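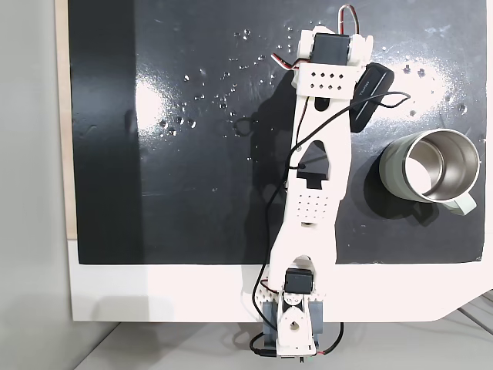

Do you need a special spray for a shiny black surface?

I have owned black glossy things for most of my adult life. A coffee table, a stove top, a piano lid I inherited and can't play. All of them show every drop, every thumb, every speck of dust the window lets in. So when Goveo started chasing me around the internet with its "streak-free system" for dark surfaces, I was exactly the sucker they had in mind.

The system is a bottle, two cloths and a subscription. The bottle holds 16 ounces. The website says it was tested on 1667 surfaces, and I would love to know what that means. 1667 tables? One table, wiped 1667 times? I wrote and asked. I got a coupon.

Pivow makes a rival version that costs more and smells like a hotel lobby. Their claim is that water "can't grip" a treated surface. Fine, but water beads up on plenty of slick things without any help from Pivow. A bead sitting there looking pretty still has to be wiped off, and if your tap water is as hard as mine it will leave a ring when it dries.

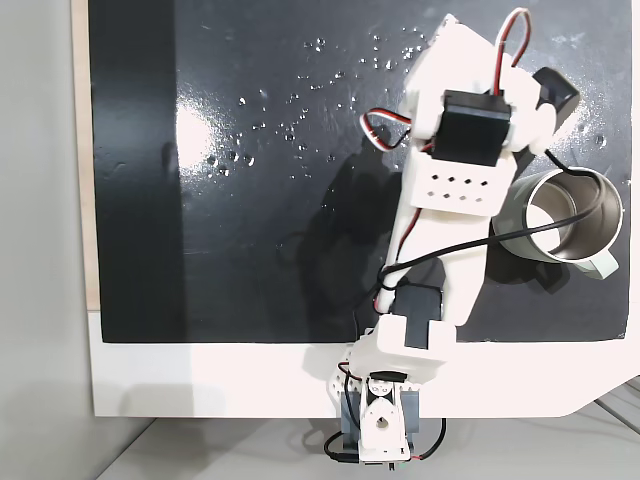
What bothers me more is the reviews. I read 113 of them for the Goveo bottle one evening in August, which says something about my August, and a suspicious number used the phrase "game changer" in the first line. The few cranky ones all said the same thing — it works about as well as a damp cloth followed by a dry one.

That happens to be my method. Damp microfiber, wrung out hard, then a dry one right behind it before the air gets there first. If there's grease, a tiny drop of dish soap on the damp cloth and one more pass with plain water. I did try the Goveo on half the coffee table and my cloths on the other half, and by dinner I had forgotten which half was which.

Maybe somebody with a better eye would see it. I'm keeping the two cloths, which are pretty good, and I've canceled the subscription. It took three emails.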